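Robot housekeepers still not ready to take over the bedroom

December 20, 2025

Anyone hoping to hand the housework to a machine in the new year may want to hang on to the vacuum cleaner. Plodilmont, the home robot firm, says its two-armed Grirnik will be able to tidy a bedroom without help by the end of January. Its latest figures suggest that is a brave promise.

The company set the robot 48 bedroom chores this autumn, from picking up clothes to straightening a duvet. It finished 26 of them with no human stepping in. A further 14 were completed after a member of staff took over the controls for part of the job, and the rest were given up.

Plodilmont calls this steady progress. Put another way, the robot needed rescuing or failed outright nearly half the time, in a room its makers had set up themselves – no pets, no toddlers and nothing under the bed that shouldn't be there.

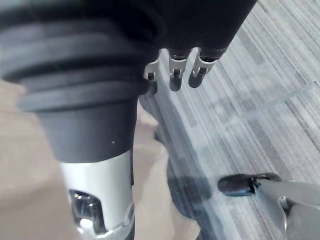
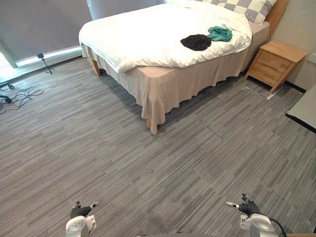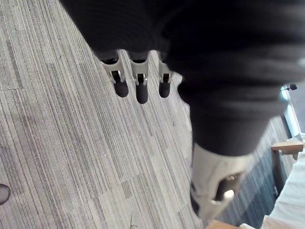
Bedroom work with robot hands. Centre: a dark garment and a teal green one on the white duvet. The other two are close views over the striped carpet.

Clothes remain the hard part. A shirt never lands in the same shape twice, and a hand that copes well with a box or a bottle can struggle to find the edge of a sleeve. Floors are little better, as thin or flat things are awkward for rubber fingertips to get under.

Then there is speed. Folding one jumper took the Grirnik seven minutes on average, according to the firm. Most people would have done the whole pile and put the kettle on.

Rival maker Bezerra has been more careful, saying only that its own machine, the Nevia, will go into hotel laundries first, where the towels are all one size. It has given no date for homes.

Plodilmont has not named a price for the Grirnik, nor said whether buyers would have to accept remote staff guiding it from time to time. It says both questions will be answered in January, when it also plans to repeat the chores in homes it has not seen before. Those results will be worth more than the ones published so far.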